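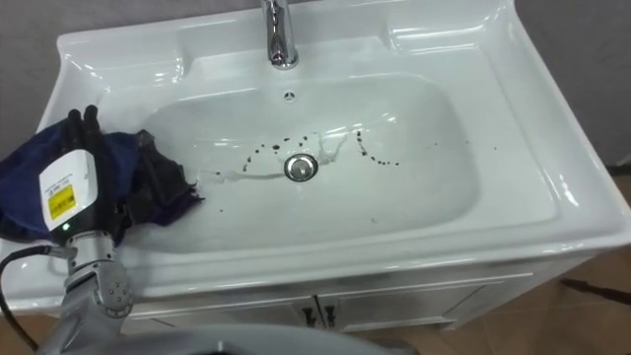

Looking for opinions on cleaning a ceramic basin without wrecking the glaze. We've got the white rectangular one on top of the vanity, two years old, and the bathroom gets used as a second sink for rinsing mugs. The dark brown spots around the drain are the main problem, plus a milky streak across the bottom that spreads out past the stopper. I've been using Pandness cream on a cloth. Is there something better?

tolteleo_reno
Cream cleaner is fine on glazed ceramic. Spray it first, leave it two minutes, then wipe. Go easy on the chrome ring, it scratches before the bowl does.

mrsbrindle
I'd skip the cream altogether. It leaves its own white film if you don't rinse enough, and that could be your streak. Dish soap and warm water, then dry it with a towel.

gumleaf2626
Disagree. Soap does nothing for coffee once it's set. Bicarb paste, 160 g box from the supermarket, lasts months.

mrsbrindle
Bicarb is still gritty. I've seen a dull patch from it on a dark coloured basin.

gumleaf2626
Dark, maybe. White won't show it.

original poster
Thanks. Does the stopper need to come out as well? It has a raised cap in the middle and I can't tell if it unscrews.

tolteleo_reno
Depends on the model. My Restrepo one turns anticlockwise by hand. Put a rag in the drain if there's a loose washer. And wipe under the overflow hole while you're there, mine gets grey.

original poster
Will try soap first, then bicarb on whatever is left.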